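Plisar Handling Trials
Progress report to the Thepsuriya Fund, second reporting period
Prepared by Faraji Koech

Summary

Work in this period went into the gripper comparison, which was moved up from the third period at the fund's request. Both finger sets have now been run on the two-arm cell. The camera comparison has not started. Spending is in line with the plan except for replacement fingertips, covered under Budget.

1. Finger comparison on soft packaging

We are testing two finger sets. The Jendov set has a narrow, tapered tip. The Pimeck set is wider and has a rubber face. The test items are thin, flat and flexible, since these gave the most trouble in the first period. The hardest of them so far is the clear zipper bag. Both arms have to work on the same corner, at the end of the green closure, and the fingers have very little room between them. 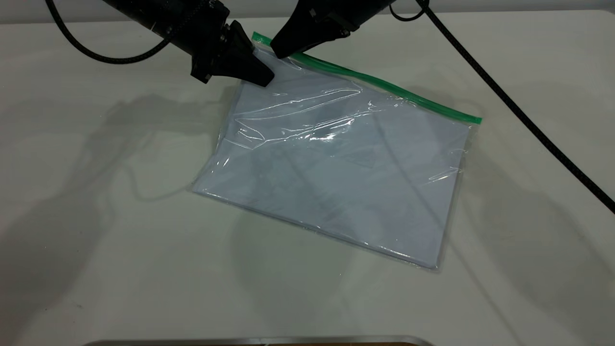 2. Results to date

We logged 3,409 grasp attempts across all items. On the zipper bag we ran 200 attempts with each finger set and dropped one Pimeck run when the controller restarted partway through, leaving 199. The tapered fingers got hold of the corner more often. The wide fingers slipped less once they had it, but tended to push the bag across the table before closing. Full tables will follow with the period 3 report, after the logs have been checked a second time.

Two problems came up in both sets. Approach height has to be set very close to the table, and a small error either presses the tip into the surface or misses the film. The second problem is glare. Wrinkled film reflects the overhead light, and the corner detector sometimes picks a bright streak below the zipper as the edge of the bag. Turning the bag helps in some positions and makes it worse in others.
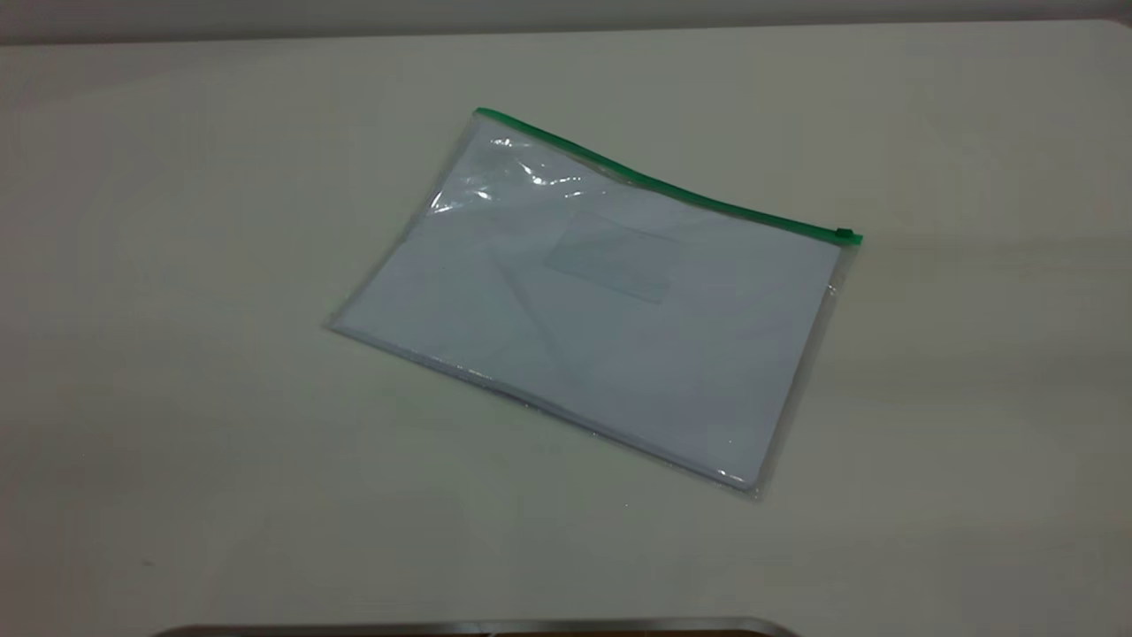 Zipper pouch lying at an angle on the table, with the slider at the right end and glare on the film below the zipper.

3. Controller

Force limits are now set separately for each arm. Before this change, one arm stopping on contact also stopped the other. We still see a short delay between the arms on the first move after a restart.

4. Budget

We used 4 sets of fingertips against two planned. The extra cost was moved from the travel line.

5. Next period

Repeat the zipper bag runs with a diffuser over the light. Begin the camera comparison in January. Decide which finger set stays on the cell.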